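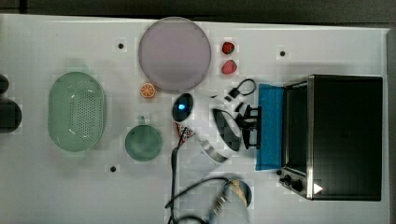

11 September 2022

Arm cell, kitchen table. Went through the cable and the gripper before the new week starts.

The long black cable from the arm was still lying over the table top. When the arm turns to the oven side, the cable drags and pulls a little on the connector under the sensor. I moved the tie one joint up and left more slack at the wrist. Then I ran 24 slow moves between the colander and the oven, no pull that I could feel by hand. The small loop above the gripper I did not touch, it has enough room.

Gripper: both finger screws on the Trelirel clamp had turned loose again. Cleaned them, put thread lock, marked with paint pen. Cycle counter was at 1,055 when I stopped. At the last check in April it was 697.
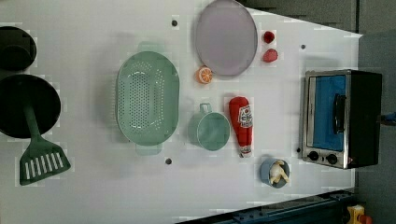 Page last changed: 11 September 2022, 18:40 (rev. 2)

Start layout for the calibration run. Pan and pot stay on the left edge, spatula over the pan, bottle next to the mug, drumstick in the blue bowl. Please put things back like this before you press start - the overhead check compares against it and stops if the colander is turned.

The holes in the table must stay free, the Kunside fixture pins go there.

Still open:
spare connector from Wróbel, ordered, no date yet
wipe the table top before calibration, with a dry cloth only
ask Oststead if they have the longer cable in stock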